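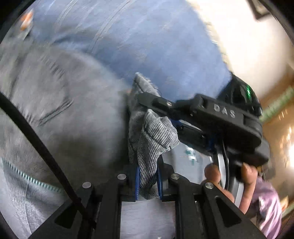

Comment from Botham: I read your first version of the checklist and I think you are too kind. A cloth with no fixed shape is still the hardest thing in the house, and I would not let any machine fold without a person in reach of the stop button.

I agree with the second half, and item 4 is now stricter. The first half I leave open.

Cukero soft goods station, safety and readiness check
Date: 27/12/2024
Site: Ebihara

1. Floor free of cables where people walk. PASS
Comment: One cable was moved behind the bench before start.

2. Finger pads clean, no lint, no cuts. PASS
Comment: Please wipe them also at lunch. Knitted cloth leaves many fibers.

3. Pivot pins seated, no play in the arms. PASS

4. Stop button within reach of the person, tested before each shift. FAIL
Comment: The button works but it was too far. To be corrected before the next run.

5. Closing force safe for a bare finger. PASS

6. Picks up one layer only. NOT READY
Comment: We gave it 68 pieces and in 13 of them it took two layers. For a towel this is a small problem. For a shirt with buttons I would not accept it.
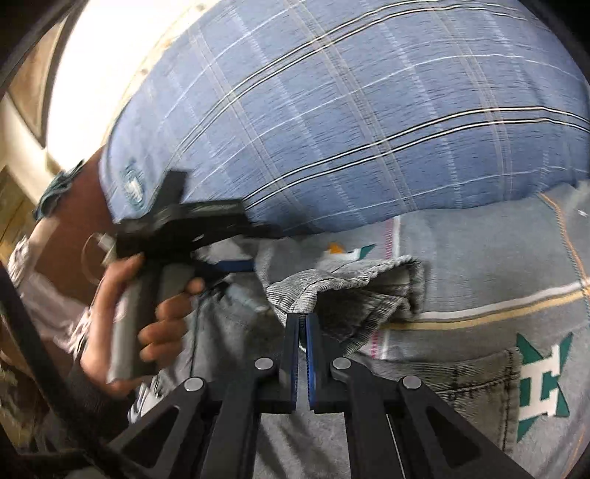 The same weakness appears with thick hems and pockets. The edge of a fold looks to the machine like the edge of the cloth, and then it pulls in the wrong place. A person feels this with the fingers and corrects it without thinking.

7. Releases the cloth when power is lost. PASS

8. Loose threads do not go into the joints. OPEN
Comment: Adilness asks for a cover. I ask first for a longer test.

Can it do the laundry yet? Towels and flat cloths, yes, slowly and with somebody near. Mixed clothes from a basket, no. I would repeat items 4, 6 and 8 before we speak about any home.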